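Girkach planner: gallery

Pictures and notes from the Girkach software work, May. The page is kept by Fergal Keogh and gets a new entry whenever something in the code changes enough to be worth showing. Older entries, from before the rewrite of the scheduler, are in the archive.

Girkach is the layer that sits between perception and the arm controller. It takes a list of objects with poses, picks one, plans a path to it and hands the path over in short pieces. It doesn't do any learning itself. The grasp scores come from Brasico, which runs as a separate process and can be swapped out.

Tabletop sorting

The sorting task uses fruit and vegetable shapes and coloured plates. An instruction names an object and a target, and the planner has to get from one to the other without knocking anything else. Plates cause more trouble than the objects do. The rim is low, but it is high enough to catch a fingertip if the approach comes in at a shallow angle, so the planner now treats each plate as a ring with a floor and only allows a steep descent inside it.
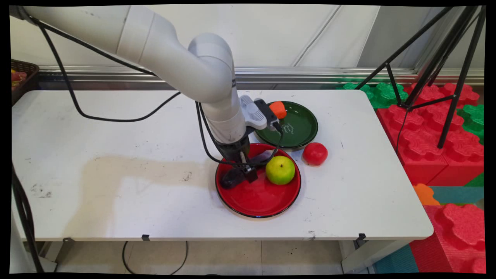

The old version modelled a plate as a flat disc. Paths looked fine in the viewer and then stopped on a force limit a few millimetres short of the grasp. Changing the model took an afternoon. Finding out that the model was the problem took most of a week, as the logs only recorded the limit and left out which link had reached it. They record both now.

Long objects are grasped across the short axis. Brasico returns up to 90 candidates per object, and Girkach throws out any that would put a finger through the rim before it checks reach. Doing it in that order cut planning time noticeably, as the reach check is the slow one.

Round objects are simpler to score and harder to hold. The closing speed for these is set in the object file under "close_rate". If the field is missing, the default is used, and the default is too fast for anything that rolls.

Cable handling

Cables outside the arm are not in the collision model. We tried adding one as a chain of capsules and the planner became too cautious to be useful. What we have instead is a limit on total wrist rotation over a run, with an unwind move inserted between picks when the count gets close. The unwind is planned like any other move, so it can fail, and if it does the run stops and waits for someone to look.

Replay tool

Fokoner is the replay viewer. It loads a run, draws the planned path over the measured one and lets you step through by controller tick. The regression set has 1316 recorded runs at the moment, of which 1069 replay cleanly on the current branch. Most of the rest were recorded with the disc model and need their plates converted. There is a script for that in the tools folder, but it only handles round plates.

Version 6 of the log format adds the gripper opening at each tick. Older logs still load, with the opening shown as a grey line.

Still open

The Ó Conaill calibration routine drifts if the camera mount is touched between runs, and there is no check for it yet. Fergal has a branch that compares the table plane at start-up with the saved one and refuses to run if they disagree. It needs testing on a second arm before it is merged.

Bug reports should include the run folder and the config file. Screenshots of the viewer are fine as an extra.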